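Rental Property Walk-Through: End of Year Checklist, With Comments

Property: 4 Grurell Court, Norkthorpe (three bedroom brick, single garage)
Checked by: Ruwan Akanda
Last full check: May

Answers are Yes, No, or Can't say. The standard form only gives you the first two, and I've stopped using it for that reason. A box that can't hold doubt will fill up with ticks.

1. OUTSIDE AND ACCESS

1.1 House number readable from the street
Yes.

1.2 Path and front step free of trip hazards
No. The second paver from the letterbox has lifted on the side nearest the lawn. The May report says "path in good order". It may have been in May, but there is moss growing down the inside of the gap and moss is not quick.

1.3 Handrail firm
Can't say. It is firm if you push it sideways and not if you pull it up. The bottom bracket has one screw where there are holes for more. Marked for repair.

1.4 Gutters clear
Can't say. I looked from the ground at the back and from a stepladder at the front. The front was clear. The invoice from the gutter cleaner says "all gutters", with no photos and no mention of the back run over the laundry, where you can't get a ladder in without moving the bins. I'd want to know if he moved the bins.

1.5 Side gate closes and latches by itself
No. It closes. It doesn't latch unless you lift it.

2. SMOKE ALARMS

2.1 Alarm in hallway outside bedrooms
Yes. Tested with the button, sounded straight away.

2.2 Alarm near living area
Yes, and it sounded, but read the date on the back. It is past its replacement date and has a new battery in it. A new battery in an old alarm gives you a loud beep when you press the button, and I'm not convinced it gives you much else. Replace the whole unit.

2.3 Alarms linked
No. Pressing one doesn't set off the other. The listing for the property says "interconnected smoke alarms". Somebody should change the listing or change the alarms, and I'd start with the alarms.

2.4 Tenant knows how to silence a false alarm
Yes. Tea towel, apparently. We talked about the button.

3. ELECTRICAL

3.1 Safety switch fitted and trips on test
Yes for the power circuits. Can't say for the lights, which look to be on a plain breaker. The label inside the board is in pencil and has been rubbed out and rewritten at least once. Ask the electrician to relabel it properly while he's there.

3.2 Power points undamaged
No. The double point behind the washing machine has a cracked face plate. The tenant has been using the other one in the room, which is sensible of her, but it means a power board on the laundry floor.

3.3 Power boards not chained together
Yes in the house. See 6.2 for the garage.

3.4 Outdoor point has a weather cover
Yes. Lid springs back.

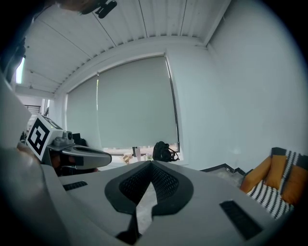 Checklist and comments: Ruwan Akanda
Read over by: Amna Rana
Posted Dec 30, 2019

4. WET AREAS

4.1 Hot water at bathroom tap not scalding
Can't say. I'm told the tempering valve was serviced. I asked for the temperature reading and was told it was "within range". Within range is not a number. I had left my own thermometer in the other car, so this one stays open until I go back.

4.2 Exhaust fan working
It spins. I held a square of toilet paper up to the grille and it fell in the basin. A fan that can't hold up a square of paper isn't shifting steam, and the paint over the shower says the same. Clean it first, then test again, then replace it if need be.

4.3 Mould
No mould in the bedrooms. Some along the silicone at the back of the bath. The agent's suggestion was that the tenant should open a window more often. The bathroom window has been painted shut.

4.4 Floor not slippery
Can't say. The brochure for these tiles gives a slip rating and the tiles have had years of floor cleaner on them since it was printed. There is a bath mat with a rubber back.

4.5 Taps and waste pipes not leaking
Yes, apart from a damp patch in the kitchen cupboard under the bend. I dried it with a rag, ran both taps into a full sink, let it go, and it stayed dry. Could be an old spill. Look again next time before believing me.

5. KITCHEN

5.1 Stove fixed so it can't tip
No. There is a bracket on the wall and a slot in the stove and they have not met. This is a free-standing stove and an open oven door will take a child's weight right up until it doesn't. Do this one first. It needs no part and no tradesman, only someone willing to pull the stove out and push it back in straight.

5.2 Rangehood filter clean
No. Tenant's job, mentioned politely.

5.3 Gas shut-off can be reached
Yes. Behind the pots, but you can reach it.

5.4 Blind cords tied up out of reach
Yes in the kitchen, no in the small bedroom. The cleats are in a bag on the windowsill, still with their screws. I fitted one while I was there.

6. GARAGE AND LAUNDRY

6.1 Roller door stops and reverses when blocked
No. I used a roll of paper towel, standing up. The door squashed it and kept on until it reached the floor. The service sticker on the motor says the door was "tested and adjusted". Job number 3044, Jalel Doors, if anybody wants to ring and ask what they tested it with. Tenant has been told to keep the kids out and use the pull handle for now.

6.2 Power leads
One extension lead runs from the garage light fitting, through an adaptor, to the chest freezer. Take it down. The freezer can go on the wall point if it moves along the wall a bit.

6.3 Chemicals stored up high
Yes. Pool chlorine is on the top shelf, which is odd, as there is no pool. Left over from the last people, the tenant thinks. Take it to the council drop-off and don't put it in the bin.

6.4 Dryer lint filter and vent
Filter clean. Vent hose kinked behind the machine. Straightened.

7. PAPERWORK

7.1 Previous items closed
The office lists every item from May as closed. I went through them on site. The lifted paver was never on the list. The gate latch is listed as "adjusted". The cracked power point is listed as "replaced", and it may well be that one was replaced, in some house.

7.2 Receipts match the work
Mostly. There's a charge of $531 from Ranasinghe Electrical for "alarms and sundries". Two alarms, one of them out of date, and I'd like to hear about the sundries.

7.3 Keys
All locks open from inside without a key except the back door deadlock, which needs one. The key hangs on a hook about 70 cm from the door. Fine in daylight. I'd swap the lock for one with a turn knob.

TO DO, IN ORDER

Stove bracket (5.1)
Roller door reversing (6.1)
Living area alarm, and link both (2.2, 2.3)
Garage lead (6.2)
Laundry power point (3.2)
Back door lock (7.3)
Small bedroom blind cords, remaining cleats (5.4)
Hot water reading, with a thermometer (4.1)
Handrail, paver, gate (1.3, 1.2, 1.5)
Bathroom fan and window (4.2, 4.3)
Back gutters (1.4)

COMMENTS

Amna Rana
I'd move the handrail up. Anyone over a certain age leaves that house by holding on to it. Also, does the toilet paper test count for anything? I've had it fail on a fan that was only dusty.

Ruwan Akanda
It counts for telling you something's wrong. It doesn't say what. Agree on the handrail, I'll put it ahead of the blind cords.

Amna Rana
Ahead of the door lock, I'd have thought.

Ruwan Akanda
Not ahead of the lock.

Amna Rana
Jalel rang back about the roller door. They say it was tested with a block of wood, and that paper towel is too soft to set it off. Could be true.

Ruwan Akanda
Could be. I'll bring a block of wood and they can come and watch. A child's arm is not a block of wood either, so I'd still ask for the force to be turned down, and for the reading in writing. Leave 6.1 as No until then.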